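June, late, with the window open and the neighbor's sprinkler going.

Spent the whole day with the Jedow kit again, and I'm more fond of it than I expected to be when Samer Karam talked me into taking the trial. Histeo lets you keep it for 60 days before they ask for a decision, and I have used up more of those days than I'd like on cables and coffee. But today was a good one! I finally got to the sorting lesson, the one with the little colored blocks, and I sat there far longer than I needed to, the way you do with a fish tank.

The manual is still a trial in the other sense. It runs to 169 pages and whoever wrote it loves the word "initialize" (page after page of it, bless them). I skipped to the chapter on color groups, then had to go back for the part on setting the table position, then forward again. Houshang Taheri called in the middle of all this to ask whether the school should order one, and I told him to wait until I'd seen it do something besides wave. 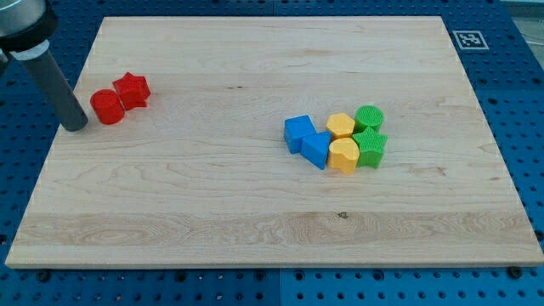

He'd want to know about the blocks, of course, with all those small hands in his classroom. I like them very much. They have a rough, crosshatched sort of surface that suits them, and there are hearts and stars in with the plain cubes and cylinders, so the children would have shapes to argue over as well as colors. I do wish the lessons made more of the shapes. Lesson 9 is supposed to, but I peeked ahead and it's mostly about saving your work.

The price is what keeps me going back and forth. It comes to 3407 with the Dursun support plan, and without the plan you are left with a phone line that plays the same flute tune for nearly the whole of lunch. I asked for a quote with the plan for one year only and they promised me an answer, very kindly, and I've heard nothing since.

Must write to Samer before bed and ask if he ever got the Javano software to remember his settings. Mine forgot everything again after supper. Also need to buy stamps, and return Houshang's ladder.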